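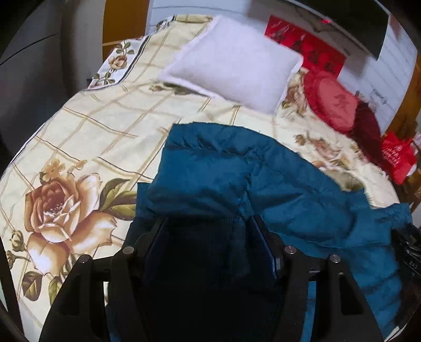
The laundry unit is the part of the year that the robotics club at Courtois looks forward to and dreads in about equal measure, and if you have ever tried to explain to someone exactly how you fold a shirt, you will have some idea why. Courtois is a two-year college on the north side of Brirnotis, better known in town for its nursing program and its very good cafeteria soup, and its robotics club meets in what used to be the typing room. For most of the fall the members work on hard things with flat sides: boxes, books, blocks, cans of tomatoes. Then comes the soft stuff, and everybody's confidence takes a knock. Take a quilted jacket, a glossy teal one, dropped in a heap on a flowered duvet. It has puffy ridges running every which way and one sleeve-like part draping over the edge of the bed, and before you can do anything useful with it you have to get two dark fingers onto a fold and pinch. Which fold, though? A person never asks. A person picks the thing up and is already thinking about lunch.

The club calls its project Plitine, a name that was voted on before any of the current members arrived and that no one has been able to trace to a language. The idea behind it is simple enough that I understood it on the first try, and I am a person who still calls my sister when the printer jams. You hold a gripper in your own hand and do a chore with it. You do the chore over and over, with the camera on the tool watching, and later on the recordings are used to teach a robot arm what the chore looks like when it goes well. The arm itself is bolted to a bench in the typing room. The hand-held part can go anywhere a student can carry it, and so it goes to dorm rooms, to grandparents' houses, to the apartment over the bakery where a couple of the second-years live, and it comes back smelling faintly of cinnamon.

I spent a good part of the spring term hanging around the club, at first for an afternoon and then, because they kept feeding me, for a lot longer than that. There are 42 members on the books this year. They are not all engineering students, either, and that was the first thing to surprise me. There is a big group from the dental hygiene program, who have steady hands and know it. There are some culinary students, a few people studying bookkeeping, and one older man who drove a delivery truck for over 30 years before going back to school and who is, by general agreement, the best folder in the building.

The first lesson with the gripper is a humbling one. You squeeze, the fingers close, and nothing else you know how to do with your hand is any help at all. Your thumb is gone. You can't feel whether you have one layer of cloth or three. I was handed a dish towel and told to fold it in half, which I have done every day of my adult life, and I chased that towel across the table like a man trying to catch a frog. The bookkeeping student who was coaching me kept saying "from underneath, from underneath," in the patient voice of somebody who had been told the same thing a month before.

From underneath is a big part of it, as far as I could gather. If you come down on cloth from straight above, you tend to push it flat and close the fingers on nothing. If you come in low and work up against the back of a fold, the fabric bunches a little and gives you something to hold. With a thin cotton shirt there's hardly anything to bunch. With a padded coat you have the opposite trouble, because there is so much fluff that you can squeeze and squeeze and never be sure you've got hold of the shell. The members argue about this constantly. There is a puffy-coat faction who say that coats are easier than shirts, and they will tell you so at length, and there is everybody else.

The other thing they argue about is beds. Back in September the club did all of its folding on a bench in the typing room, on a plain gray mat, under good even light, and the arm learned nicely on that mat and got pretty handy with towels. Then someone swapped the mat for a striped tablecloth and the arm, to hear them tell it, lost its mind. It reached for the stripes. It pinched the tablecloth and lifted the whole business, towel and all, with what one of the dental students described to me as tremendous confidence.

So now they want clutter, and they want pattern. They want plaid and roses, and cushions with ruffles, and whatever bag happens to be hanging off the bedpost. Nobody tidies up first, or at least they aren't supposed to. It's right there on the sheet of house rules taped inside the door, between the rule about charging the batteries and the rule about not eating over the bench: leave the room the way you found it, and find it the way it is. This has been harder on some members than on others. One young woman told me that her mother could not stand the thought of strangers seeing an unmade bed and used to slip in and straighten the pillows between tries. They finally came to an arrangement where the mother is allowed to pick the duvet cover.

I asked what a good recording is, and got a lot of different answers, but the one I heard most was that it's boring. You come in, you take hold, you lift, you lay it over, you let go. There's no fussing and no second-guessing in the middle. The club likes a single chore to run no longer than 30 seconds, and past that they figure you've started to improvise. A messy try isn't thrown out, though. It goes in a separate folder on the club's computer, a folder with a rude name that I've been asked not to print, and at the end of every month they watch the worst of them on the big screen with popcorn. I was there for the one in April. A fitted sheet was involved. I laughed so hard I had to go and stand in the hall.

All of this is pointed at Nalau, a contest that's held each June for small colleges in our part of the state. If you are imagining robots with saw blades knocking each other over, as I was, you'll need to imagine something a good deal quieter. The teams set up in a gymnasium. Each team is given a basket of clothing it has never seen before and a bed made up by the judges, and the arm has to sort what it's given and leave it in stacks. The audience sits in the bleachers and tries not to cough. I'm told that when a sleeve comes over cleanly there's a kind of sigh that goes around the room, and that it is one of the nicest sounds in the world.

Courtois went to Nalau last year and did not do well. They had trained almost entirely on T-shirts, and the basket had a raincoat in it. The arm took hold of the hood and never really moved on from there. People in the club can talk about the raincoat cheerfully enough now, but you can tell that it still stings, and I think it accounts for the coats. There are coats all over the typing room. They hang on the backs of chairs and they're heaped on the windowsill. The thrift store on the corner lets the club borrow from its rack and return things at the end of the term, and the members have been bringing in their own besides, parkas and windbreakers and a thing with fringe that I hope for everyone's sake isn't in the judges' basket.

By the middle of May the count on the whiteboard stood at 629 recordings of outerwear alone. It's the one number the whole club keeps an eye on, and whoever brings in new ones gets to wipe off the old figure and write the new one in, with a marker that has to be requested from the front office because the markers walk off.

What struck me, watching them week after week, was how much attention they had started paying to their own hands. The truck driver told me he'd caught himself at home, standing over the dryer with one of his wife's sweaters, going through it slowly, shoulder and then shoulder and then hem, trying to see where he looked first. He had been folding sweaters for decades and had no idea. (It's the collar, in case you're wondering. He goes for the collar before he knows he's doing it, and he has since found out that his wife does not, and the two of them have had some spirited evenings over it.)

I got a little better myself, by the way. On my last afternoon they let me try a coat, a brown one with a broken zipper, laid out on a cot with a quilt under it. I came in low. I worked up against the fold the way I'd been told, and I felt the handle go stiff as the fingers closed on something, and I lifted, and up came the coat with a good handful of the quilt along with it. The bookkeeping student looked it over very kindly and said it would be a big hit at the popcorn night.

The club leaves for Nalau early in the morning, in two vans, with the arm wrapped in moving blankets and the grippers riding up front in a picnic cooler. They practice evenings until then, and the door to the typing room is usually propped open with a can of tomatoes. If you have an old coat you can spare for a few weeks, they'd be glad to have it, and they especially want anything with a hood.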